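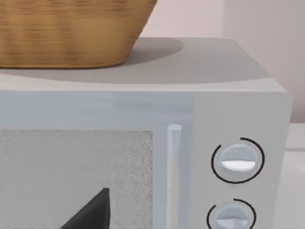 Thread on standby power in small kitchens, and why the number on the plug-in meter is usually wrong the first time you read it.

1/ Most cheap meters sample current a few times a second and assume a clean sine wave. A clock display and a small power supply do not draw a clean sine wave. At low loads the error can be larger than the reading.

2/ Check for a power factor button. If the meter shows watts and VA separately, you are billed on watts at home. VA will look alarming on anything idle. Ignore it for this purpose.

3/ Let the meter run 80 hours before you write anything down. A single instant reading is useless for appliances that wake up, poll something and go back to sleep. Take the kWh total, multiply by 1,000, divide by hours. The result is average watts.

4/ I did this in the rental in Istow. The microwave averaged 2.1 W with no cooking. The coffee maker averaged 0.4 W. The old cable box in the next room averaged 9 W, switched off at the front panel the whole time.

5/ To convert: one watt left on all year is 8.76 kWh. Multiply by your rate. For the cable box that comes to just under 79 kWh a year. The microwave is 18 and change.

6/ Bernadette Ó Flaithearta asked whether a switched power strip uses anything itself. The lighted kind does, a fraction of a watt for the neon indicator. The unlighted kind does not draw anything you could measure at this level.

7/ Do not put a microwave on a light-duty strip to save 2 W. The running load is well over 1,000 W and many of those strips have thin conductors and tired contacts. Wall outlet, or leave it alone.

8/ Diarmuid Mulcahy ran the same test in Pletdale with a different meter and got 2.6 W for a similar microwave. We swapped meters in August. His reads high by some 10 percent below 5 W. Mine may read low — I have no reference load I trust down there.

9/ A cheap check: plug in an incandescent night-light with its wattage printed on it. It is close to a pure resistive load, so the meter has no excuse. If a 7 W bulb reads between 6 and 8, carry on. Allow for line voltage, which moves bulb wattage more than people expect.

10/ Correction to post 4: the coffee maker had its clock set. With the clock never set after plugging in, the display blinks and the average went up to 0.5 W. I would not read anything into a tenth of a watt on this meter.

11/ The spreadsheet has one row per appliance, with hours, kWh and average watts. The refrigerator is not in it yet. It needs at least two weeks and I need the meter back from Diarmuid.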